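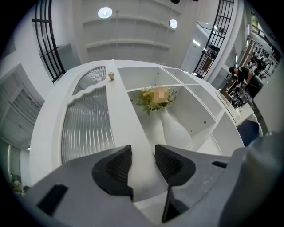
Home Guides Projects Paint Storage Ask Us Search

Painting an Old Display Cabinet White (and Getting It to Last)

I love a white cabinet. I have painted four of them now, and every one started out as somebody's brown, sticky, slightly sad piece of furniture. If you have one with glass doors, even better! Fluted glass in an arched white door looks wonderful, and it hides a messy shelf better than clear glass ever will.

My latest was a tall secondhand piece I bought for 40 dollars in January. It sat in the garage for months while I worked up the nerve. Once I got going, it took me one long weekend plus a lot of waiting, and the waiting is the part I want to talk you into.

What you need

A degreasing cleaner, 120 and 220 grit sandpaper, a tack cloth, a stain-blocking primer, a hard-wearing cabinet enamel, a two-inch angled brush, a small foam roller, painter's tape, and a screwdriver. I used Tveit primer and Driline enamel in satin. Use whatever your local store carries, as long as both cans say they work together.

Step 1. Take it apart

Doors off, shelves out, knobs and hinges into a bag. Write on a bit of tape which hinge came from which door and stick it on the bag. I skipped this on my first cabinet and spent an entire evening swapping hinges until the doors stopped rubbing.

If the glass is held in with clips or a thin strip of molding, take it out too. Lay each panel on a folded towel and keep it somewhere no one will step. If it's puttied in and solid, leave it alone and tape it instead.

Step 2. Wash everything

Wash it twice. Old wax and kitchen grease will push paint right off the wood, and you can't always see them. Go over it with the degreaser, rinse with a damp cloth, then do it again and let it dry overnight. Get an old toothbrush into the corners of the door frames. The color of the water will amaze you.

Step 3. Sand, but not for long

You only want to dull the shine so the primer can hold on. A light pass with the 120, following the grain, is plenty. Go easy on arches and curved molding, where it's very easy to rub the shape flat. Fold the paper over your finger and take short strokes. Wipe down with the tack cloth when you're done.

One warning: if the piece is old enough that it might have lead paint on it, get a test kit before you sand anything. If it comes up positive, stop and look up safe removal in your area.

Step 4. Prime

Two thin coats. My friend Dinesh Poduval talked me into the second one, and he was right - the brown wood had been bleeding yellow through a single coat on my last project, and this time there wasn't a spot of it. Let the first coat dry for as long as the can says, sand very lightly with the 220, wipe, and go again.

Step 5. Paint the doors

Start with the doors so they get the longest drying time. Brush the inside edges of the arch first, then roll the flat parts while the brushed paint is still wet. Keep the brush nearly dry on the curves. Drips love to gather at the bottom of an arch, so come back after five minutes and look for them.

If you taped the glass, pull the tape while the last coat is still a little soft. Any paint that sneaks under will come off later with a razor scraper held flat. On the ribbed side of fluted glass a scraper won't work, so use a wooden toothpick and run it along the grooves. It's slow going, but so satisfying.

Step 6. Paint the body

Work from the inside out and from the top down. Back panel, inside walls, shelf edges, then the outside. Use the roller wherever it fits. Three thin coats gave me a lovely smooth finish, and I'd do three again without thinking twice.

Step 7. Wait!

Dry to the touch is a long way from hard. Enamel can take a few weeks to cure fully, and anything heavy you set on it before then may stick or leave a ring. I leave the doors off for several days and keep the shelves empty for as long as I can stand it. Light things go in first, and the stack of dinner plates goes in last.

Step 8. Put it back together

Glass in, hinges on, doors up. Add little felt bumpers where the doors meet the frame, or the fresh paint will grab and peel. I put on new Hollel knobs in a brushed gold, and I can't stop looking at them - a bit of warm metal against white is just so pretty.

For cleaning, a soft damp cloth is enough. Keep a small jar of leftover paint for chips, and label it with the color name. Tyra Bråten wrote in to ask if you can use the same method on laminate. Yes, you can, but buy a bonding primer for it and try it on the back of a door first.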